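Good Practice for a Shared Two-Arm Workcell
Project report, Gaetano Zuccaro
24 April 2023
4 comments | 50 shares

1. Scope

The Grirus project concerns the handling of electronic assemblies by two arms working at one table. This report reviews the operating rules drawn up for the cell at Clenolstead and proposes changes to three of them. Control software is covered in a separate report.
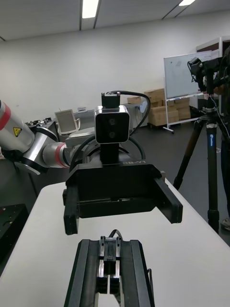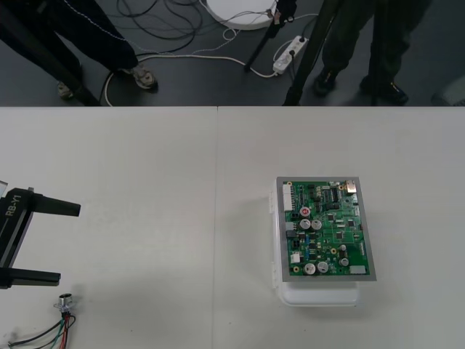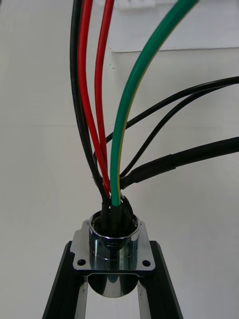
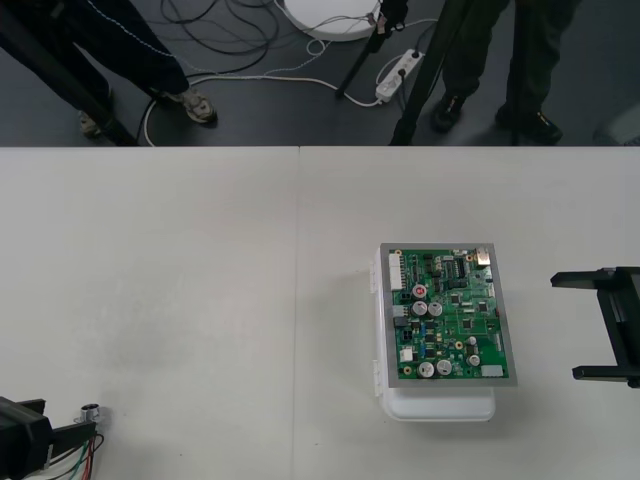 2. Existing rules

The first set of rules was adapted from the Sorrentino lab handbook. It was written for a single fenced arm and assumes that no person stands within reach while the drives are powered. In a shared cell that assumption has to be replaced by a risk assessment of each task, covering the gripper, the workpiece and the approach path. ISO 10218 was used as the starting point for the assessment, with ISO/TS 15066 for contact between people and moving parts.

3. Proposed changes

3.1 Floor cables. Power and signal leads must be routed behind the operator positions and covered where a walkway crosses them. The present rule mentions only cables on the table.

3.2 Joint workspace. Only one gripper may enter the zone above the workpiece unless the program has been reviewed for two-arm motion. The reviewer may not be the author of the program.

3.3 Exposed boards. Circuit boards must be disconnected from supply and discharged before a gripper approaches. Operators wear a grounded wrist strap when placing or removing a board.

4. Records

Each session is logged under a run number, with the program version and the name of the person holding the stop button. The Rullura log sheet has no field for the last item. It was written in the margin up to run 800 and left out of several later entries, including run 1123. A revised sheet will be issued in July.

Share this report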